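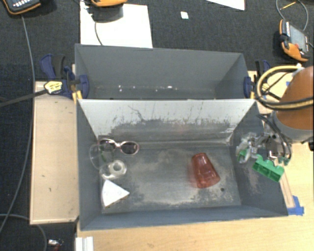
Sunglasses and a roll of clear tape in a grey bin.

Savisville Funding Notices

A small collection of funding announcements from young software companies, with the key facts pulled out and put into columns

Last updated 1/6/25

What you are getting

Welcome, and thank you for taking a look! Savisville is a collection of 1,047 short news items in which a young software company says it has raised money. Each item comes with its full text and a row of facts taken from it: who raised, how much, in what currency, what kind of round it was, who put the money in, and what the company says it will do with it. We started putting it together when Nour Sayegh wanted to test a tool that reads business news and found that every list she could get hold of gave the amounts but left out the wording. The wording is the interesting part for us, so we kept all of it.

Files

notices.csv has one row per item, with the text in the last column
investors.csv has one row per investor per item, joined on notice_id
checked.txt lists the notice_id of every item that has been read by two people
notes.txt is a running diary of odd cases, mostly written by Elias Akl and rather fun to read if you like that sort of thing

Columns in notices.csv

notice_id: a plain number, never reused
company: the name as printed, including odd capitals
amount: the figure as a whole number, with no commas
currency: three letters
round: seed, a, b, later, debt or unclear
new_money: yes, no or unclear
purpose: a phrase copied from the text, never reworded
text: the full item

A word on new_money, as it causes the most confusion. Plenty of companies announce a total that folds in an earlier round, sometimes one they never mentioned at the time. If the item says so plainly, we put no. If you can only guess, we put unclear, and there are more of those than we would like. Please don't add up the amount column and call it a yearly total – you will end up counting some money twice.

How it was put together

We gathered 1,340 items to begin with, from press pages and newsletters whose owners had agreed to let us share them. Zaid Najjar then took out repeats, items about grants, and a fair number that turned out on reading to be adverts. That left the 1,047 in the present release. Of these, 400 have been read twice, once by Zaid and once by Brian Nyanda, and where they disagreed they talked it over until they had an answer or gave up and wrote unclear.

The remaining rows were filled in by the Wiegand script, which lives in the tools folder, and read through once by Jad Rizk. It does well on amounts and less well on investors, especially when a fund and a person share a surname. Vinasance and Pladell are both in there under two spellings each. We have left them alone for now, so do check before you group by name.

Things to bear in mind

All the items are in English, even where the company is not based in an English-speaking country, and a few have plainly been through a translation program. We left the clumsy sentences in. Companies that raised money and kept quiet about it are missing altogether, and so are the ones that tried and failed, so this is no guide to how easy it is to raise a round.

Amounts are in the currency of the announcement. We have not converted anything.

Using it

Research and teaching are fine, and so is testing your own software. Please keep the source line at the foot of each text when you quote it. If you spot a mistake, send Nour the notice_id and the sentence that made you doubt it. Fixes go in with the next release, which we hope will be in November.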